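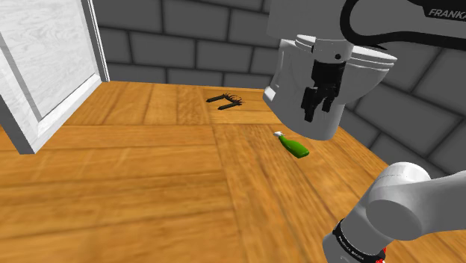
Sim Diary: Picking Up the Green Bottle

Hi all, and welcome back to my little corner of the Serra project! A bunch of you asked to see what the planner work looks like on my screen, so I've pulled a couple of renders out of my July folder. Click through, enjoy the brick wall (I've been staring at it for weeks and I'm weirdly fond of it now).

Quick background if you're new. Serra is the grasp planning stack I write with Benedita Magalhães at Vemwood. It takes a guess at where an object is, comes up with a pile of ways to grab it, throws out the ones that would bang the arm into something, and sends the best of what's left to the controller. I do the planning half, Benedita does perception, and we argue about whose bug it is over lunch.

About the opening picture: the green spray bottle is lying on its side with the fingers slightly open over it, and I love this pose for testing because a bottle on its side gives the planner so many choices. Body or neck? Fingers straight down or tilted a bit? Our sampler asks for 78 candidates per object and then the collision check gets to work. On my first version only 11 of them made it through, and I was so sure the checker was broken. Nope! I'd padded the fingers twice, once in the robot model and once in the planner config. Took me a whole afternoon and a lot of tea to find that one.

The dark bristly thing farther back is in there as clutter, and it's Benedita's favorite object to complain about. Thin prongs are rough on her segmentation (one prong goes missing and suddenly the object is half as wide as it should be), and the bristles come out as a fuzzy cloud of points. She's trying a filter that Lurdes Ramalho wrote for Drenach, our scene tool, and so far I like what I'm seeing in the point clouds.

And now a closer look at a grasp!
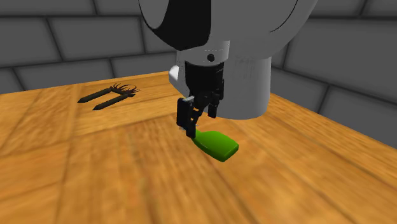 Green between the fingers, bristles in the background.

I keep this view open in a side window whenever I'm tuning the close command. The nearer finger is up against the side of the green piece and there's barely anything between it and the wood, so it's a good spot to think about contact. We cap the grip at 70 percent of what the simulated gripper will do, then the controller waits for 2 steady readings in a row before it's allowed to start a lift. I used to skip the waiting part, and oh boy, did I get some exciting physics.

If you want to play with the settings yourself, the config files are in the Prillbridge folder next to the scene files. Change the finger padding first, it's the one that makes the biggest difference, and please change it in one place only!

Next up I'm rewriting the approach step so the wrist doesn't take the scenic route on every pick. More pictures when I've got them. Questions go in the comments, and perception questions go to Benedita :)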